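Right, several of you asked how we're getting on with the robot budget, so I've made a cup of tea and I'm going to answer properly. It'll be a few posts, sorry in advance!

For anyone new: we look after office fit-outs and storage, and we've been given a pot of money to plan for a two-armed robot that can do the dull fetching and putting away. Binders, mostly. You would not believe how many binders people still keep.

We began with two quotes, one from Allden and one from Fogh. Lovely people at both, and very patient with my questions. The Allden one looked far cheaper until I got to the second page and found that the hands were extra.

So, first bit of advice: ask whether the price includes the hands. Then ask what it costs to replace a finger. Fekport, who supply our spares, quoted us 228 pounds for a fingertip set and 351 for the wrist cable with its connector, and I've put both down as things we'll buy every year, not once.

Second bit: budget for the room as well as the machine! I had a neat little spreadsheet with one big number at the top and nothing for measuring up, moving desks or fixing doors. It has grown a great deal, that spreadsheet.

Doors really are the thing. Everybody writes "picks up objects" on their wish list (I certainly did) and forgets that most objects in an office live behind a cupboard door. A hinged door swings out into the aisle, so the robot needs space to stand, space for the door, and space for its own elbows. 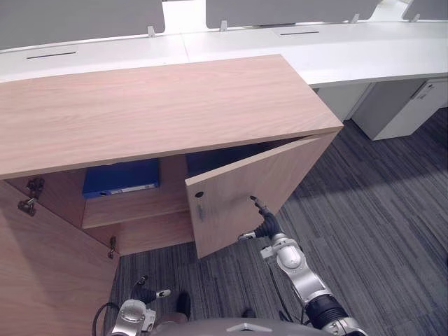
We've set aside 8 days in October just for cupboards, under the name Flunder, which started as a typing mistake on the planning sheet and has stuck. I'd fought for the extra days and I'm so glad I did, as I'd rather find out about low shelves now than after we've signed anything.

If you're doing your own sums, go and look at your furniture before you ring a supplier. Write down which way each door opens and how wide the aisle is when it's fully open. Ours took an afternoon and changed the order we're planning to do the rooms in.

Still to sort: the service contract, where it charges overnight, and whether we lease for 2 years or buy outright. I'm leaning towards the lease at the moment, but if any of you have gone the other way I'd love to hear how you worked it out. Messages are open, and I'll be back on here this evening once I've had my tea.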